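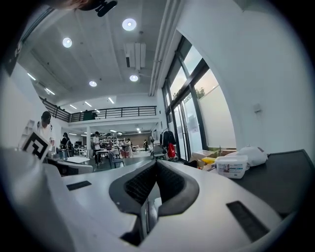 White tub on the black table

Filler for outside walls, one coat or two?

jpascual, 8/7/19
We have hairline cracks in the render on the back wall, mostly under the bedroom window. My neighbour swears by Wallero straight from the tub, one coat, then paint. The man at Abella in town told me to rake the cracks out first and do two thin coats. Who is right?
Janelle

plundard_pete
Two thin coats. I did our gable end in one go last July and it had sunk by the winter.

M Sebastian
Depends on the crack. If you can't get a fingernail in, leave it alone and use a decent masonry paint. Raking out makes a small crack into a big one.

plundard_pete
Don't agree with that. Paint over a crack and it comes back through. Rake it, dust it, damp it down, fill it.

jilmont20
Is the wall moving? Check that before you buy anything. We spent over 920 pounds on ours and the trouble was a leaking gutter.

jpascual
Gutter looks sound but I'll check it when it next rains. Marilou, what paint did you use?

M Sebastian
Jilmont smooth, in white. Two coats, and I'd still skip the filler on the thin ones.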